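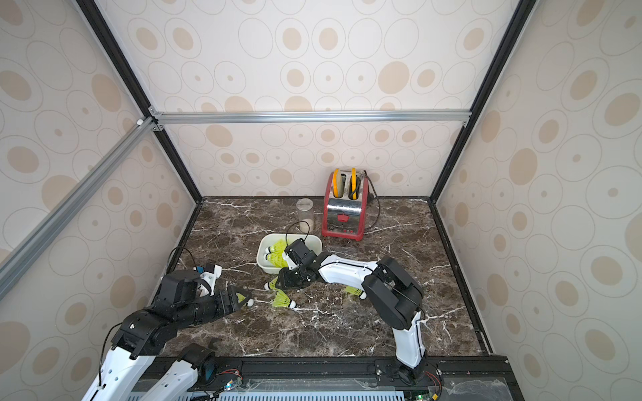 When should a two-arm picking trial be counted as a success?

Only when the end state matches a condition that was written down before the first run, and when every action by the operator between start and finish has been logged.

Most groups I review for would agree with that sentence. Few of them work by it. A typical report gives a success rate, a task name such as "put the shuttlecocks in the tub", and the number of runs. The task name does nearly all the work, and it is too short to do it. Does a shuttlecock that lands across the rim count as in? If the tub slides during a grasp, is the run still valid? May both grippers reach into the tub at once? Each lab has an answer, usually held in the head of whoever ran the session.

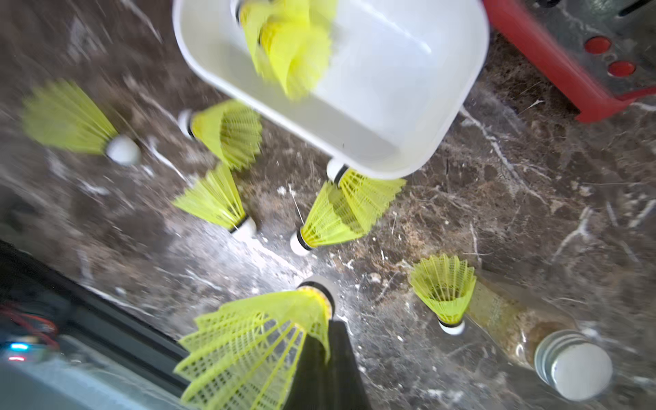 The second gap is the start state. "Scattered" is used as if it were a specification. A shuttlecock standing on its cork is a different grasping problem from one lying on its side, and one wedged under a rim is different again. At Rorkcombe we drew up a start sheet with 12 entries covering orientation, spacing and contact with other objects. Filling it in takes up to 30 seconds per run. The first complaint was that it slowed the work down. It did. It also showed that two operators had been laying out easier tables than the third.

Background objects belong on the same sheet. A toaster at the back of the counter may play no part in the task, but it limits where an elbow can go and it changes what a wrist camera sees. If it is moved between runs, the record should say so.

My proposal is modest. Any published rate for a tabletop task should come with a written end condition, a start sheet, and a list of interventions. Discarded runs should be reported with the reason. The Lerka template covers the first two points adequately. It leaves interventions to free text, and that is where it fails - a nudge to the tub goes down as "minor reset" and the run stays in the total. 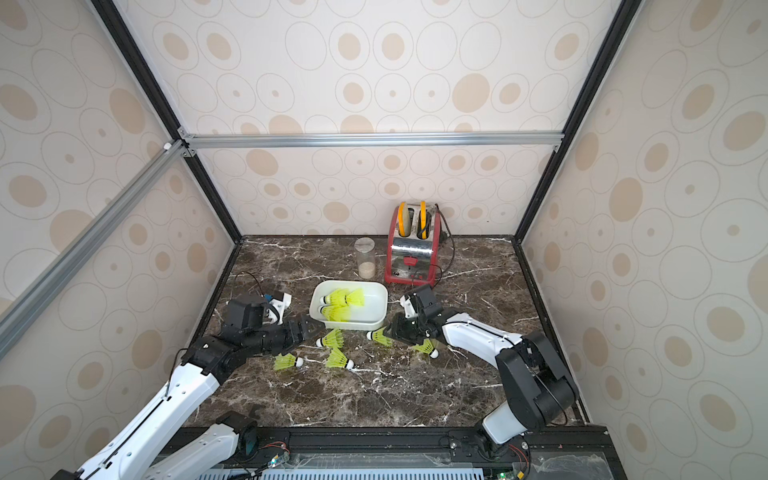 By Benvinda Rebelo | Opinion | 21 February 2021

The usual objection is cost. A group holding 3,000 recorded runs will not go back and annotate them, and I would not ask it to. The rule should apply from a stated date forward, with older data marked as collected without it. Readers can then judge.

A second objection is that strict conditions make results look worse. They will, for a while. A rate that falls when the end condition is written down was measuring something else.

Comments (4)

filener_bench
We tried a start sheet in August. Operators copied the previous one after 20 runs or so. How do you check them?

B. Rebelo
Compare against the first still from the overhead camera, on a random sample.

Grewal
Disagree on the tub. If the arm moves it and still finishes, that is a success. Log it and move on.

m_t
Does anyone have the Lerka template in an editable format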